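Writing the Bench Rules Down

A shared standard for tabletop manipulation work sets out what has to be fixed before a robot arm moves, and what may be left to the operator.

Most rules for industrial robots assume a fence, a gate and a part that arrives in the same position every cycle. Tabletop manipulation has a different problem. The objects are soft, light or reflective, they change place between runs, and a person is often working a few steps away. A lab can follow every clause of its machine safety paperwork and still produce a month of runs that can't be compared with each other.

The Berge bench code was drafted to close that gap. It runs to 95 clauses and covers the table, the object set, the fingers, the cameras and the run record. Ulla Sandberg, who edited the current revision, describes it as a housekeeping document with a safety annex. The first draft had the annex at the front. Users skipped it there, and it was moved next to the clauses it supports.

The table comes first. The work surface is to be bare except for objects on the run sheet. Containers, textiles and trays are listed separately, and each class has its own placement rule. Rigid containers are placed by base position. Textiles are placed by fold state and by the direction of the folded edge, as a position alone says little about a cloth. Tags stay on if they were on when the object was entered in the set, and the entry records them.
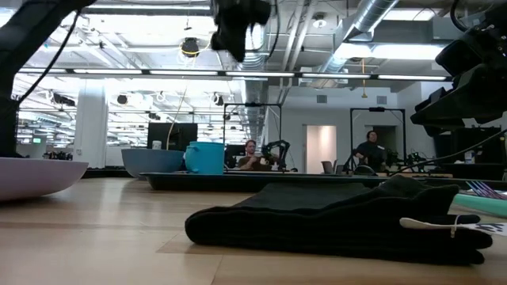
Folded cloth, tray and bowls on a wooden tabletop, with further workstations behind.

Neighboring stations get four clauses. A station is identified by its own marking and may not borrow objects from the next one during a run. Operators announce a start aloud. A person who needs to reach over a table asks for a stop first and waits for the answer. Earlier drafts allowed a raised hand as a signal, but a raised hand is easily confused with ordinary work at a station where the operator is guiding an arm.

Fingers and small objects

Clause 31 deals with approach. The fingers open fully before descent, and the target must lie between the fingertips in the wrist view before the arm goes below the clearance height. For flat metal objects such as spoons the clause adds a lighting check. A polished surface reflects the fingers and the ceiling lights, and a detection routine tuned on matte objects may place an edge where there is only a reflection. Nelness, a contract test house that adopted the code in March, runs this check at every change of lighting and logs it even when nothing is adjusted.

The clearance height itself is left open. Each lab sets its own value and writes it on the run sheet. Sandberg regards this as the weakest point of the revision. Two labs can both comply and still approach the same spoon from different heights.
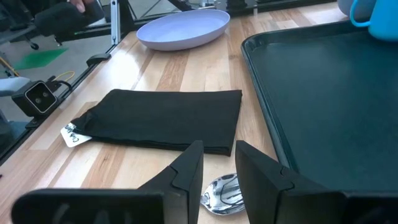 Thin-walled vessels

Cups have a section to themselves. An open vessel can be held by the rim, with one finger inside and one outside, or across the body. The two grasps load the wall differently and are recorded under separate codes. Mixed records were the most common fault found when Harnance reviewed 2,000 run sheets against the previous revision. Operators had entered both grasps as "cup, side," and the force settings could not be matched to either.

For rim grasps the code requires a force limit set for the thinnest vessel in the set, a finger face free of loose tape or labels, and a visual check of the inner finger before lift. Ribbed walls count as textured. Glossy interiors are flagged, as a highlight inside a cup can hide the tip of the finger from the wrist camera. If a second vessel is in view, its place is noted.
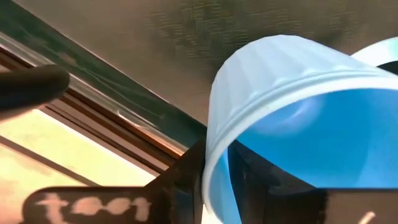
A white cup with a blue interior at the gripper; the rim of a second cup is at upper right.

Inspection of the fingers is tied to cycles. The interval is 1,000 closures, after which both finger faces are wiped, the fasteners are checked and the zero position is measured again. Tedodum, which supplies fixtures to several of the labs using the code, asked for a shorter interval on soft fingers. The request was declined for this revision and will be taken up in the next.

Stacks and resets

A stack is treated as a single object until the run calls for it to be separated. The run sheet names the items from the bottom up, and a plate on a tray with a bowl on the plate is therefore written as tray, plate, bowl. Items beside a stack are listed after it, left to right from the operator's side.

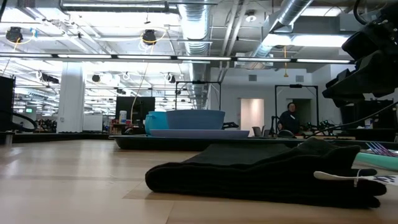
Resets are where most of the drafting time went. Under the old text the operator restored the table from memory. Clause 58 now requires a reference picture taken by a fixed camera before the first run, with the table compared against it at each reset. Rigid items must match in position and orientation. Cloth must match in fold state only, as the drafting group could not agree on a tolerance for wrinkles that an operator could apply by eye.

A reset that fails the comparison 3 times in a row ends the session, and the sheet is closed with the reason stated. Sheets closed this way are kept with the others. The next revision will add a clause on liquids, which the present text excludes, and a form for reporting objects that have worn out of specification.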